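Brinero channel - inspection list before publishing, October
Filled in by: Judite Gouveia
Checked by: Zaid Haddadin

Account access
Two-step login on for all managers: Yes.
Old managers removed: No. The Skokex agency still has editor rights, although the contract is finished. Omar must remove them before the next upload.
Recovery email works: Yes. Test message arrived at 9:40.
Password list kept outside the shared folder: Yes, moved by Suha.

Video content
Topic comes from a viewer request: Yes. The question about delivery times was asked many times under the last video, which has 3,577 views.
Claims about the product can be proved: Partly. The speaker says "the fastest on the market" at minute two. We have no proof of this. Please cut the sentence or say it in a softer way.
Customer names and addresses hidden: Yes, after correction. One invoice was readable on the laptop screen for a short moment.
Written permission from each speaker: One missing. Samira Issa has signed, the client from Obeidat has not. I wrote to him again.

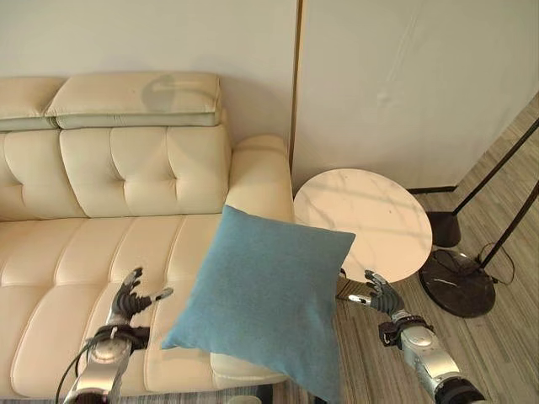

Cream leather sofa, teal-blue cushion.

Music and pictures
Music license saved with the project: Yes, number 258 in our folder.
Thumbnail shows something which is really in the video: No. The thumbnail promises a price comparison and the video has none. Viewers leave quickly when this happens, and they are right.
Paid partnership box marked: Not marked. Plolla sent the goods for free, so I think we must mark it. Zaid, please confirm.

Description and comments
All links open the correct page: One bad link, the second. It goes to the spring offer.
Subtitles read by a person: Yes. I corrected the names, the automatic text had three different spellings for Haddadin.
Blocked words list updated: Yes, it has now 224 words.
Someone answers comments on the first evening: Suha, until 21:00.

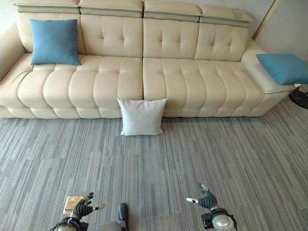

Sofa back with headrests and throw pillow.

Result: do not publish yet. Open points are the Skokex access, the sentence at minute two, the permission, the thumbnail, the partnership box and the second link.

Comment from Zaid: Agree with all. Yes, mark the partnership box. New thumbnail is with Omar - he wants to use the delivery question as the title, I find it good.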